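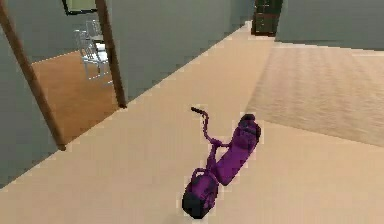

*Reading time: 1 minute*

**Workshop members build a home helper, starting with the software**

3 October 2024

Members of the Nistden shared workshop are building a small wheeled robot for the home, and since February they have tested its software in a simulated house. The machine is called Grollance. Its task is simple to explain: it drives slowly through the rooms in the evening, looks for things left on the floor and sends a short message to the phone of the person who lives there.

Kirsten Bjarnason writes the navigation part. She says that a corridor was the hardest place for the first version. "It planned its way along the wall very well, but a scooter lying on its side was not in the map, and it did not know what to do," she told us. The present version stops 45 centimetres before any unknown object and looks for another way.

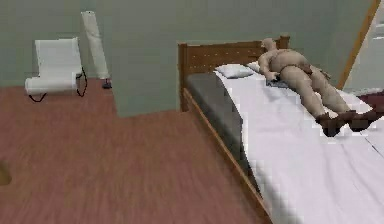 Wilma Jacobs is responsible for the behaviour near people, and she wants the robot to be quiet when somebody rests. Her rules are tested in the bedroom of the same simulated house. A figure lies there on the bed with its shoes on, and for Jacobs this is a useful case, as the program must understand that a person can be at home and still not be standing or walking. In such a room Grollance should turn round at the door and come back later. She has run this test 200 times with different starting points.

The real body is less advanced. The base is cut and the motors are mounted, but the group still waits for a distance sensor. The first drive on a real floor will be in the back room of the workshop, at walking speed or slower.

Members who can solder are welcome to help on Thursday evenings. Please write to Jacobs first, as there is only one bench.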